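Everyone in my feed is passing around the Ondent laundry numbers this week, so a few posts from someone who has read the fault log and not just the launch page.

Ondent says its folding policy was trained on 608 demonstrations. Fine. Lo Presti, who supply the grippers, list the same set as 443 in their own write-up. I asked both where the other ones went. One answer so far: "filtered." Filtered for what? By whom? Silence since Friday.

The fault itself is boring, and I think that's why it got buried. One gripper lets go of its corner a moment before the other. The controller doesn't notice. It goes on moving as if it still has two corners, and what you get is a wad of cloth and a tick mark in the "completed" column.

276 runs in the log I saw. 68 tagged as early release. Every one of those 68 is also marked completed. Read that again before you share the success rate.
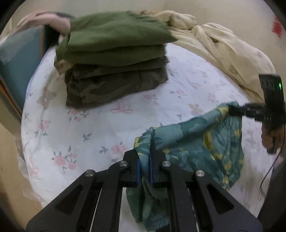

Two grippers on the leaf-print cloth, folded pile behind.

Look at how much is hanging between the two jaws. A fold like this one depends on both sides holding until the cloth is down. If your only check is "did the jaws reach the end position," you will never catch a drop, since empty jaws get there just fine.

Laimutė Kivi at Arnstead raised this in March. She wanted a jaw-closed signal checked against the finger gap on every step. Cheap, dull, would have flagged most of these. The reply she got was that the next model would "learn around it." Learn around it from what? The bad runs are labeled good!

Someone will say it's only laundry. Sure. But Sitia wants the same controller for handing trays to people in a care home, with the same completed column. I'd like to know what an early release looks like there before anybody signs.

Things I'd want to see: the raw log, the filter rule, and one week of runs scored by a person who doesn't work for either company. If I get any of it I'll add to this thread. Replies are open, bring data.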